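Lists > automation-users > Open day, October

Teodoro Ayala wrote:
> Was the Codel demo live or simulated? And what was on the table?

Simulated. Vultemberg ran one arm over a tabletop, 11 resets from a list of 798 layouts. I stayed for six.

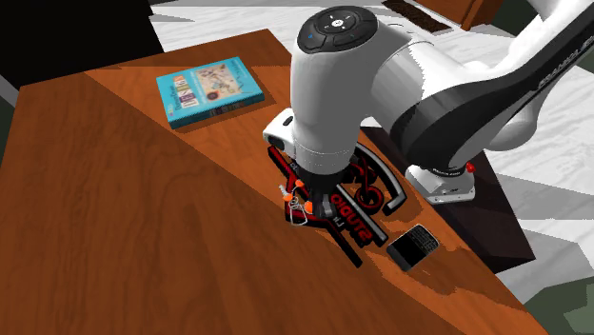
Codel demo, simulated cell: gripper down at the emblem, phone and book on the table.

The wire-like pieces near the fingers are what I would ask Zakau about. Contact settings were not shown.

2 replies | 0 shares

Contact the list owner | Back to top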